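New in romance: Trallunetti

The back cover of Trallunetti, the second novel from Cirilo Figueroa, promises "a love that refuses to wait." It then waits 261 pages for the first kiss. I like a slow burn as much as the next reader, but somebody should have put a match to this one sooner.

Marina Mendoza inherits her aunt's failing inn and finds that Jacinto Ibarra, the lawyer who broke her heart in college, is handling the estate. He's rich, he's sorry, and he owns a horse. Would a woman this smart really hire him back? Figueroa says yes by chapter three, and I never bought it.
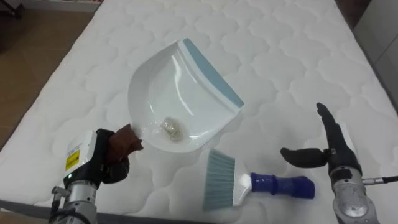
The middle third is better. The fights over the roof repairs sound like real fights, and the old cook gets the best lines. Then a secret twin shows up and we're back in soap opera land.

Somari, the publisher, is calling this book one of a planned series and has a boxed set listed for June at $40. I'd borrow the first from the library before spending that. Fans of Figueroa's debut may be kinder than I am.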